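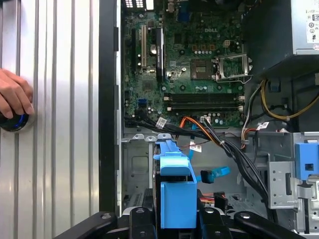
What is the difference between kinesthetic teaching and teleoperation?
In kinesthetic teaching, the demonstrator holds the arm and moves it through the task by hand. In teleoperation, the demonstrator moves a separate device, and the arm follows.

Course 434 – Robot Programming by Demonstration
Unit 2: Recording Demonstrations
Instructor: Florence Chan
Laboratory supervisor: Harpreet Gagnon

2.1 Scope
This unit covers the recording of demonstrations for assembly and disassembly of desktop computers. Students should have read Unit 1 and completed the safety form before their first laboratory session. The form is kept by Harpreet Gagnon.

2.2 What is recorded
A demonstration is a series of paired records. Each pair holds an observation (the wrist camera image, the joint positions and the gripper opening) and the action taken by the demonstrator at that moment. The two must share one clock. A delay between image and action teaches the arm to respond to a view it no longer has, and the fault is difficult to find after training.

2.3 Choice of method
Kinesthetic teaching gives the demonstrator a direct sense of contact. It suits short movements in which the arm presses, slides or seats a part. Its main drawback is that the hands of the demonstrator may enter the camera view and will not be there when the arm runs alone.

Teleoperation keeps the demonstrator at a distance and gives cleaner images. Force is harder to judge, particularly on controllers without feedback. Students tend to push too far when working with latches and cable connectors, and should slow down before contact.

2.4 Work inside an open computer
Cables are the chief source of variation. They bend, return to a different position, and hide the parts behind them. Vary the cable layout on purpose between demonstrations, and note the change in the log. An arm trained on a single layout will usually fail on the next machine.

Drive caddies and memory slot latches are good first targets, as each has a clear start and end state. The processor socket is excluded from all student exercises. Its contacts are easily bent.

2.5 Laboratory exercise
Work in pairs. Select one target and record 66 demonstrations, divided equally between the two methods. Exchange roles halfway through each set. Keep failed attempts in a separate folder and mark the point of failure.

The written report should compare the length of the demonstrations, the smoothness of the paths and the number of failures under each method. Submit it by Friday to Karine McIntyre.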